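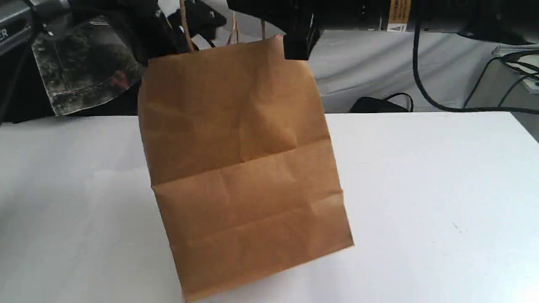
By Meinir Mostyn, Radesar press office
Jul 29, 2021

Radesar publishes results of gripper comparison on paper carrier bags

Radesar, the independent test workshop for packing and handling equipment, has today published the results of a comparison between two electric grippers used to lift paper carrier bags by their handles. The grippers were supplied by Jutetti and Ahmadpour. Each made 400 lifts on the same arm, with the same controller and the same type of bag.

The work was paid for by Tridton, which packs grocery orders for small shops and wants to move filled bags from a packing bench to a delivery crate without a person having to reach across the line. Tridton had asked which of the two grippers it should fit to its first packing cell.

Paper bags are a harder job than boxes. The sides give way when they are pressed, the bag changes shape as it leaves the table, and twisted paper handles rarely stand up in the same place twice. Suction cups were ruled out at the start, as they lose their hold on creased paper.

The bags used were plain brown kraft shoppers with twisted paper handles and no printing. They were lifted from a white tabletop, first empty and then with a load of 800 grams inside. An empty bag is light enough to swing and tilt when it is picked up, and a bag that hangs at an angle can catch the side of a crate on the way down. Tilt was therefore recorded as well as whether the bag was held.

A lift counted as good if the gripper took hold at the first try, raised the bag clear of the table, held it and put it back down without tearing the paper or pulling a handle loose. A bag that leaned was still a good lift, but the lean was noted.

The Jutetti gripper made 285 good lifts out of 400. Most of the failures came from closing on one handle and missing the other, which left the bag hanging from one side. The Ahmadpour gripper made more good lifts overall, but was slower to close and more often creased the top rim of the bag. Both did better with the loaded bags than with the empty ones. Neither tore a handle during the loaded lifts.

"We were expecting the weight to be the problem and it was the other way round," said Ya-wen Yau, who ran the tests for Radesar. "An empty bag moves as soon as you touch it. With something in the bottom it stays where it is and the fingers have time to close. For Tridton that is good news, as they will never be lifting empty bags."

The fingers were changed once during the work. The first set had smooth faces and let the handles slide when the arm sped up. A second set with a ribbed rubber face was fitted to both grippers, and all the lifts made with the smooth set were thrown out and run again. Only the repeated lifts appear in the published results.

Radesar also tried two camera positions. A camera on the wrist gave a clear view of the handles from above but lost sight of them in the last part of the approach. A fixed camera in front of the table kept the bag in view throughout and made it easier to measure the tilt. The report recommends using both – the wrist camera to find the handles, and the fixed one to check that the bag has left the table properly.

On the main question, the report advises Tridton to choose the Ahmadpour gripper if it wants the fewest dropped bags, and the Jutetti gripper if speed matters more and a worker is close by to deal with misses. Tridton has said it will fit the Ahmadpour model and begin a trial on its own premises in October. The trial is planned to cover 4000 bags, packed with ordinary customer orders.

Bags with flat glued handles were left out of this comparison. So were damp bags, which Tridton sees when chilled goods are packed. Radesar expects to look at both later in the year, using the same table and the same arm so that the figures can be set side by side.

The full report, including the tilt measurements and the finger drawings, is available free of charge from the Radesar press office. The drawings may be copied and changed by anyone who wishes to make their own set.

About Radesar

Radesar tests grippers, arms, cameras and controllers for companies that pack, sort and move goods. It does not make or sell equipment. Suppliers see the test method before the work starts and receive the results on the same day as the client.

Press contact: Meinir Mostyn, Radesar press office
Technical questions: Ya-wen Yau, Radesar test workshop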